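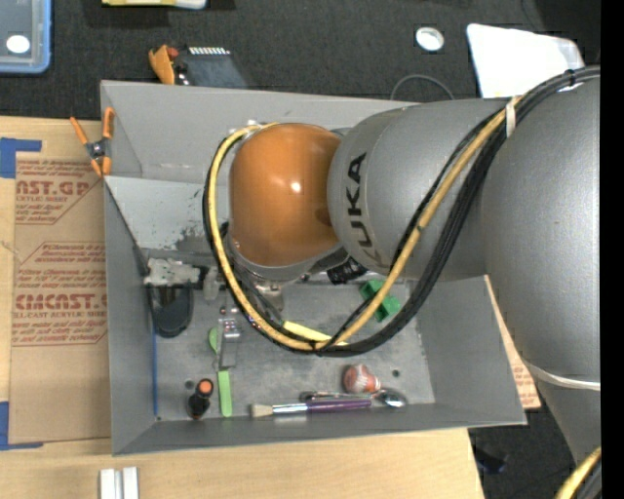 Cell 2 cable dress, redone this month. Notes in order, mostly for whoever takes it over in the spring. KUKA arm, mixed-object picking from a gray bin, the usual Urkari test set plus odds and ends.

Symptom first. Wrist force readings drifted on long reorientations, always in the same direction, and cleared when the last axis came back toward zero. I re-zeroed the sensor twice before I looked at the cables. Look at the cables first.

The old dress had the tool lines tied tight at the wrist with almost no slack. At the far end of the last axis the bundle pulled on the tool side. Payload data was fine. The sensor was reporting a real load, just one we didn't want.

New routing: black bundle comes down along the arm, drops into a loop around the orange wrist joint, then goes back under to the tool. Yellow cable rides the same loop. Tie points are up on the arm. None at the bottom of the loop, it has to open and close freely.

Loop length took three tries. Too short and you're back to the original problem. Too long and it hangs into the bin on low picks and drags the light stuff around. We ended up adding 62 mm over the old length.

How I set it: power on, T1, tool at the lowest pick height, jog the last axis end to end by hand and watch the loop. Then the same at the bin corners. The far corners are worse than the near ones because the forearm is stretched out and the loop swings forward.

Ties: snug, tails trimmed flush. If you can't slide the bundle with a firm pull it's too tight. Jackets on the old set had dents at every tie. No conductor damage when I rang them out, but I replaced the sensor cable anyway. Spare came from Colivari. One left in the drawer.

Software limit on the last axis is now 200 degrees either way. The planner was happy to take the long way around and wind the bundle up. Grasp success didn't change in any way I could measure. Planning fails a little more often at the back wall, retry handles it.

Bin position: there's a clamp on the rim, leave it there. If the bin has to come off, re-run the four-corner touch-off afterward. The bin model in the planner is the inside of the walls, and the walls slope, so touch off at the floor and not at the rim.

Also check the base of the bin while it's empty. Scuffs are fine. A raised burr is not, it catches flat handles and the fingers stall on it. 5 minutes with a scraper.

Verification run after the change: 222 picks, mixed objects, default speed. No cable contact faults. Force offset at the end matched the offset at the start to within sensor noise. Before the change it wouldn't hold for a single shift.

Most of the misses in that run were the spoon and the paintbrush. Both like to lie along the near wall, where the fingers can't get under them. Separate problem. Gruston has the same bin and reports the same thing.

Inspection, added to the Jiang checklist: every morning, look at the ties and the underside of the loop. Once a month, T1 and the full hand jog at pick height. Replace any tie that has gone white or stiff. Don't add new ones between the existing ones.

Question from the replies: yes, I looked at a proper dress pack with a spring return. It would work. It also adds bulk behind the wrist, and we already run close to the wall on the back row. Staying with the loop for now.

Another one: the tool I/O is in the same bundle as the sensor line. I'd prefer it separate. No noise showing up so far with the shield grounded at the controller end only. If it does, the sensor line gets its own run up the other side.

Limits file and the touch-off routine are in the cell 2 folder. The old limits are in there too, with the October suffix. Don't load those.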